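Cleaning Up a Product List Before You Import It

Ballar Support > Guides > Inventory and Point of Sale

Most of the import errors we get called about start in the spreadsheet. The new system is usually fine. It gets handed a file with blank cells, repeated codes and prices stored as text, and it either rejects the file or loads it wrong. Loading it wrong is worse, as you may not find out until a customer is at the counter.

The steps below are written for shops moving from Brullport to Zukton. They will work for most other inventory programs too, though the menu names will differ. The example numbers come from the move we did for Moulin, a clothing store with two locations and 2,628 lines in its product file.

Before you start

You need an admin login for both systems, a spreadsheet program, and a time when no one is adding or editing products. Early morning before opening works well. If someone changes a price in the old system after you export, that change will not be in your file.

Step 1. Export the full list

In Brullport, go to Reports, then Products, then Export. Choose CSV and tick "Include inactive items." You can drop the inactive ones later, but you want them in the first file. Save it with "original" in the name and don't edit it. Make a copy and work on the copy.

Step 2. Open it the right way

Don't double-click the file. Many spreadsheet programs will guess at the column types and strip the leading zeros from your barcodes. Open a blank sheet instead, use the import option on the Data menu, and set the barcode and SKU columns to Text. If you skip this, every barcode that begins with a zero will fail to scan.

Step 3. Cut the columns down

Zukton needs six columns: SKU, barcode, item name, category, price and quantity. Brullport exports a lot more than that. Move the extras to a second tab. Supplier codes and cost prices can be imported later from there, using the SKU to match them up.

Step 4. Find the duplicates

Sort by SKU and use conditional formatting to highlight repeated values. Moulin had 34. Some were true repeats and could be deleted. The others were different products that had been given the same code over the years, and those need a new code and a new label. Check the shelf before you delete anything.

Do the same for the barcode column. Blank barcodes are allowed, repeated ones are not.

Step 5. Fix the names

Pick one order for item names and stick to it. We suggest type, material or pattern, color, size, in that order, so that related items sort together. "Shirt cord blue M" is easier to find at the register than "Blue M shirt – cord (new)." Avoid commas, quote marks and slashes in the name field. They are the usual cause of a row that shifts one column to the right.

Use Find and Replace for the common ones, then scroll through the rest by eye. It is slow work, and on a big list you may want to split it up by category.

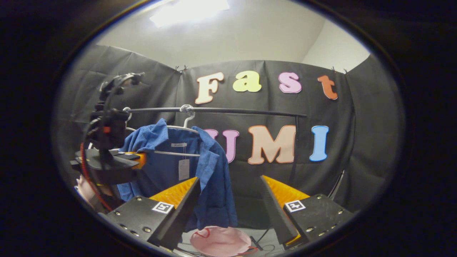
Blue button-up shirt with a paper price tag.

Step 6. Clean the prices

Remove dollar signs and set the column to Number with 2 decimal places. Then filter for blanks and zeros. A zero price will import without a warning and ring up as free. If an item really has no price yet, leave it out of the file and add it by hand afterward.

While you're there, pull a few items from the floor and compare the tag with the sheet. If they don't match, decide which one is right before you go on, and write down the answer.

Step 7. Run a small test

Copy a few rows from each category into a new file and import only those. In Zukton, go to Settings, then Data, then Import, and choose "Preview only" the first time. Look for:

- barcodes with the leading zeros still in place
- prices in the right column
- category names that match the ones you set up
- odd characters where an apostrophe or accent used to be

The last one is an encoding problem. Save the file again as CSV UTF-8 and retry.

Step 8. Import the full file

Turn off "Preview only" and load the full list. When it finishes, compare the row count on the results screen with the row count in your sheet, leaving out the header. If the two differ, download the error log. Each failed row is listed with its line number and the field that caused the problem. Fix those rows in a separate file and import that file alone – loading the whole list a second time will double your quantities unless "Update existing" is switched on.

Step 9. Check at the register

Scan a handful of items at each location and confirm the name and price. Keep the Brullport login active until you have closed out your first month on the new system.

Related guides: Printing Barcode Labels in Zukton, Setting Up a Second Location, User Roles and Permissions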